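Schon am Parkplatz hing der Geruch von Bratwurst in der Luft, und ich hatte noch nicht mal meinen Schal richtig umgebunden. Tag der offenen Tür im Stadion von Rovville, mitten in der Winterpause, Februar, Nieselregen – und trotzdem eine Schlange bis zur Bushaltestelle! Ich bin seit Jahren Auswärtsfan und kenne von dem Laden eigentlich nur den Gästeblock, also den zugigen Käfig hinter dem Südtor. Diesmal durfte ich überall hin.

Die Führung lief in Gruppen, unsere war die mit den meisten Kindern (laut, aber lustig). Zuerst ging es in die Heimkabine. Kleiner als gedacht! 33 Haken an der Wand, darunter Holzbänke, und in der Ecke eine Taktiktafel, auf der vorsichtshalber alles weggewischt war. Mein Neffe hat sich sofort auf den Platz vom Torwart gesetzt und wollte nicht mehr weg.

Dann durch den Spielertunnel. Der ist so eng, dass zwei Innenverteidiger nebeneinander kaum durchpassen, und oben tropft es rein. Aber wenn man rauskommt und plötzlich die Haupttribüne vor sich hat, kribbelt es schon, auch wenn man eigentlich zu Manska hält. Den Rasen durften wir nicht betreten, der wurde gerade unter Lampen gepäppelt. Am Spielfeldrand roch es nach Erde und ein bisschen nach Keller. 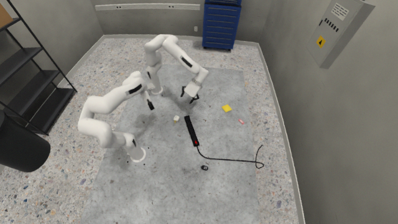 Bild: Prirar / Computergrafik

Nach dem Rundgang gab es im Presseraum eine Fragerunde, und da wurde es ernster. Der Verein will die Gegengerade umbauen und dabei 200 Stehplätze opfern, dafür kommt eine neue Rampe für Rollstuhlfahrer. Die Rampe finden alle gut, die Stehplätze will keiner hergeben, und so ging das eine ganze Weile hin und her. Ein älterer Herr mit Kutte meinte, er stehe seit 35 Jahren an derselben Stelle und werde sich bestimmt nicht setzen. Dafür gab es Applaus.

Im Fanshop war es mir dann zu voll. Ich bin stattdessen ins Minja gegenüber, die Kneipe mit den alten Mannschaftsfotos über dem Tresen, und habe dort noch eine Stunde über das Hinspiel diskutiert. Es ging 2:2 aus, und ja, der Elfmeter war einer – da lasse ich nicht mit mir reden.

Wer selbst mal hin will: Eintritt frei, der Glühwein ist dünn, die Wurst dafür richtig gut. Und fahrt mit dem Bus, das Parkhaus macht nach der letzten Führung ziemlich schnell zu.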